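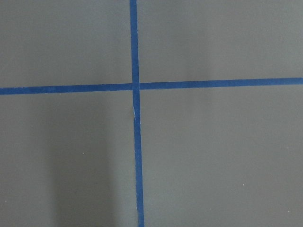 **Cedness table covering, set for one table**

The Cedness set is made for people who use one good table for many jobs: cutting fabric, wrapping parcels, potting seedlings, a long lunch with the family. You lay the covering over the table top, fix it with the tape, and when the work is finished you take it all away again.

## What is in the set

- covering panels, 60 × 100 cm each
- 19 mm paper tape for the joints and for marking
- one bone folder for pressing the tape
- printed instructions in English and Romanian

Order number: 659. The panels are packed flat, so please do not bend the parcel when you receive it.
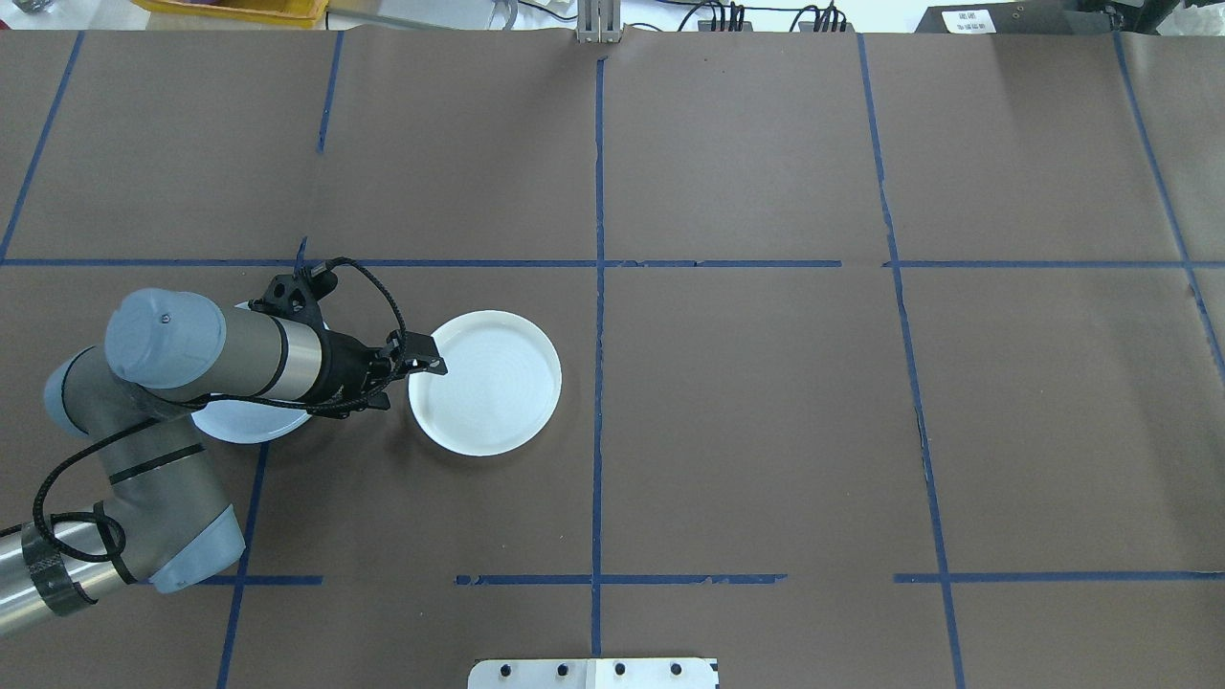
It is good to leave the panels one night in the room before you lay them. They take the air of the house and afterwards they move less. Begin from the middle of the table and go to the sides. If your table is smaller than the panels, cut them from the back with a sharp knife and a metal ruler.
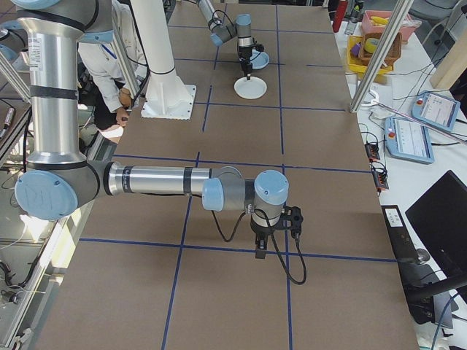

*Table top divided into a grid with blue tape.*

## Marking your own areas

Many customers divide the surface into fields, one for each job. Put the tape down without pulling it. Pulled tape wants to become short again and it lifts at the ends. For sewing we recommend one wide field for cutting and a narrow one for pins and chalk.
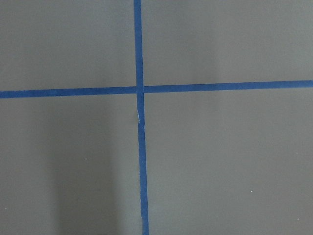

Old tape should be removed slowly, at a low angle. Do not iron on the covering and do not put hot pots on it. Small spots can be cleaned with a cloth that is only a little damp.

## Ordering

Cedness is sold by Carnonetti, in our shop and by post. Single panels and extra tape can be ordered separately, also from our partner Tastidley. For questions about unusual table sizes please write to Margareta Grecu and include the length and the width in centimetres. The next delivery of single panels is expected in September.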